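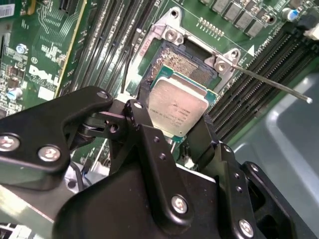

Roxana Ciobanu objects to the word "success" in the label schema. Her point is that a placement label applied from the wrist view alone records what the operator believed, and the policy will learn the belief along with the motion. She wants the label split into "released," "seated," and "verified," with the last one set only after a bench check. Agreed. Change goes in before the next block. Old episodes keep the old field, renamed `success_legacy`, and are left out of the outcome head until relabeled.

**March, block 11. CPU placement, Plullgate cell.**

Task definition unchanged from block 10: processor held in the two fingers, approach the open socket, align, lower, release, retreat. Retention frame and levers are out of scope for this set. The operator opens the socket by hand before the episode starts and the arm doesn't touch the levers at any point. Lever actuation gets its own set later, probably on the Urberg station with the stiffer wrist.

Board is a Dell server board, left in its chassis. Contacts are in the board, so a dropped or dragged part can bend pins. Scrap boards and scrap processors only.

### Settings

- Teleop scaling: 0.5 in free space, 0.1 inside the approach zone. Switch is on the foot pedal.
- Wrist camera: fixed exposure, fixed white balance. Auto exposure hunted badly in block 9 whenever the heat spreader tilted toward the lamp.
- Wrist stream at 30 Hz, joint state resampled to match.
- Gripper force limit at the low preset. Grip on the substrate edges, never on the spreader.
- Start pose randomized in x, y and yaw. Pitch randomized for the first time in this block.

### Why pitch

The policy trained on blocks 1 through 8 handles yaw error and lateral offset. It has almost no examples of a part that arrives tilted, because operators leveled the part early, well above the socket, out of habit. When the part slips in the fingers during a rollout, the policy continues down with the tilt still present. Three rollouts in February were stopped by hand for this.

So in block 11 the part starts tilted and the operator is told to bring it close before correcting. The frames needed are the ones with a tilted processor near the pin field and the correction still to come. They are awkward to collect. The natural reaction is to pull up and start over, and a pull-up teaches retreat, which we have plenty of.

Instruction as given to operators: hold height, correct pitch, then correct yaw, then descend. If the gripper body hides the near edge of the socket, move sideways for a view before descending. Don't guess.

### Counts

Target for the block was 400 usable episodes. Recorded 534. The surplus is deliberate, given the rejection rate on block 10. Review is in progress and I won't put a usable number here until it's finished.

Reject reasons used so far in review:

| code | meaning |
|---|---|
| R1 | part leveled before the approach zone |
| R2 | operator paused long enough to trip the idle filter |
| R3 | dropped or duplicated wrist frames |
| R4 | contact with retention frame, no recovery |
| R5 | wrong start pose logged |

R1 is the most common by a wide margin. R4 with recovery is kept and tagged `contact_recovered`. Those are worth more than clean episodes and shouldn't be trimmed.

### Problems

**Time offset.** Joint state leads the wrist stream by two frames on the Plullgate cell and by one frame on Urberg. Constant within a session, as far as I can tell. Skurnex export now writes the measured offset into the episode header instead of applying it silently. Loader has to be updated or it will apply nothing.

**Glare.** Heat spreader goes to flat white at certain tilts, and the lines of print on it vanish. Not needed for control, but the encoder attends to that text more than it should (see saliency dump from block 8). Moved the lamp off axis. Better, not fixed. Consider masking the text region as an augmentation and compare.

**Occlusion.** From the wrist, the fingers and body take up a lot of the lower view. In the last part of the descent the edge of the socket closest to the gripper can't be judged. The fixed side camera covers it on paper, but the DIMM slots get in the way from its current mount. Try raising the mount. If that fails, accept it and rely on force at contact.

**Lever clearance.** The long lever sticks out past the frame on one side. One commanded path in block 10 would have brushed it on retreat. Added a keep-out volume to the retreat planner. Operators under teleop are not protected by it and have to watch for themselves.

**Grip repeatability.** Parts loaded by hand into the fingers vary in depth. Bassi fixture would standardize that, but then slip examples disappear from the data. Decision: fixture for half of block 12, hand loading for the other half, logged per episode in `load_mode`.

### Labels, after Roxana's comment

- `released`: fingers open, part no longer held. Automatic, from gripper width.
- `seated`: annotator judgment from wrist and side video together. Three values: yes, no, can't tell. "Can't tell" is a valid answer and must not be pushed to yes.
- `verified`: bench check by a person, notch alignment and flatness. Blank if not done.

She also asked whether the annotator should see the operator's own mark. No. Hidden until after submission, then disagreement is logged.

### To do

- Finish review of block 11, codes R1 to R5.
- Loader patch for header offset, then rerun the block 10 validation split to confirm nothing moved.
- Inspect the pin field on both scrap boards under the microscope. Swap if any row is bent, and note the episode index where the swap falls.
- Rewrite the operator sheet. "Bring it close" is too vague, give a height above the frame.
- Short training run on block 11 alone, pitch-only eval, before mixing with the older blocks.
- Ask Roxana for the relabeling order on `success_legacy`. My preference is newest first.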